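Drerkoslow Home Forum > Laundry and Linens > Sheets going gray, hard water, what works

hemstitch_bm
Posted September 30, 2021

Looking for input on graying in white cotton percale. The sheets are three years old, washed weekly, line dried in summer and machine dried the rest of the year. They started out a clean white and have drifted toward a dull gray, worst in the middle where people sleep. The pillowcases are a little worse than the sheets.

Details:
Front loader, cotton cycle, warm.
Liquid detergent, the amount on the cap line.
Fabric softener in maybe half the loads.
No bleach so far.
Water is hard. The town report says 200 ppm as calcium carbonate.

I ran one load with double detergent and saw no difference. Before I buy new ones I would like to know whether this is reversible.

Benvinda

percy_n
Re: Sheets going gray

200 ppm is enough to cause it. Calcium and magnesium tie up part of the detergent, soil that came off in the wash settles back on the cloth, and the softener puts a film over the whole thing. Each wash adds a small amount. Doubling the detergent for one load won't pull out three years of that.

Order I would try:
1. Stop the softener completely.
2. Change to a powder. Most powders have a builder in them that deals with hardness, and many have oxygen bleach. Liquids usually have neither in any useful amount.
3. Soak overnight in hot water with sodium percarbonate, then wash hot with nothing else in the drum.

Check the care label for maximum temperature first. Plain white percale normally takes a hot wash.

Thongdee
Re: Sheets going gray

Agree on the softener, disagree on the order. If there is mineral in the cloth, an alkaline soak first is the wrong way around. Percarbonate raises the pH, and in hard water you can end up with more carbonate on the fiber than you started with. Do an acid rinse first. Citric acid, a warm soak, then a plain rinse, then the percarbonate.

I did this on a set of hotel surplus sheets from a sale in Nandthorpe. The percarbonate by itself did almost nothing. After the citric acid it took the gray down a good deal in one pass.

percy_n
Re: Sheets going gray

Only if you soak in untreated hard water. Put a softening agent in the soak and the carbonate problem goes away. Washing soda won't do for that, by the way. It drops the calcium out as a solid, and the solid lands on the sheets. Use something that keeps it in solution, such as sodium citrate.

The acid step does no harm on cotton if it is rinsed out. I just don't think it is doing most of the work. Body oil is the bigger part of what people call graying, and the worst area being the middle of the bed points to that. Mineral would be even across the whole sheet.

Thongdee
Re: Sheets going gray

Oil plus calcium makes a soap that doesn't dissolve. It is both. You are describing where the oil is, and I am describing what is holding it there.

aud_ost
Re: Sheets going gray

One thing missing so far: optical brighteners. New white sheets are treated with them. They absorb ultraviolet and give off blue, so the cloth looks whiter than undyed bleached cotton would. They wash out over time and sunlight breaks them down. Three years of weekly washing and summers on the line will remove a lot of it.

So part of the change may have nothing to do with dirt. Take a UV flashlight into a dark room and compare the middle of the sheet with the inside of the hem, where the cloth is folded over and gets less light. If the hem glows and the middle doesn't, brightener has been lost. No soak brings it back. A detergent with brightener in it will, slowly.

The light you judge them under matters too. A warm LED bulb makes almost any white look tired. Compare in daylight, away from direct sun, next to a sheet of printer paper.

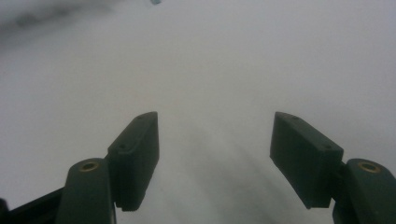 Also worth knowing is that white is not a single color from one maker to the next. Two sets both sold as white can be far enough apart that one looks dirty on the same bed. If you replace only the pillowcases, buy the same line or accept a mismatch.

Auður

hemstitch_bm
Re: Sheets going gray

Useful, thanks. Did the flashlight test. The hem is clearly brighter than the middle, so at least part of it is brightener. I also ran one pillowcase through Thongdee's citric acid rinse and one through percy_n's soak with sodium citrate in it. Both improved. In daylight I can't pick a winner, though the citric acid one feels less stiff.

percy_n
Re: Sheets going gray

Stiffness would be mineral. I'll give him that one.

apinya_s
Re: Sheets going gray

Don't overlook load size. A full set of queen sheets plus towels in a front loader gives poor rinsing, and the fitted sheet balls up around everything else. Wash sheets alone and leave a third of the drum empty. Mine stayed gray through every additive I tried until I split the loads.

Is anyone using chlorine bleach on percale? My mother did every week, and her sheets went yellow and then split along the fold lines.

Thongdee
Re: Sheets going gray

Occasional use at the label dose is fine on plain cotton. Weekly is too much. Never on anything with elastane, and that includes the elastic in some fitted sheets. Never in the same soak as citric acid or any other acid either. That combination gives off chlorine gas.

hemstitch_bm
Re: Sheets going gray

Plan for now is no softener, powder, sheets washed alone, citric acid on the full set once and then percarbonate with citrate in the water. I have a bag of Ondis powder to use up first. Will post again in April after a winter of machine drying.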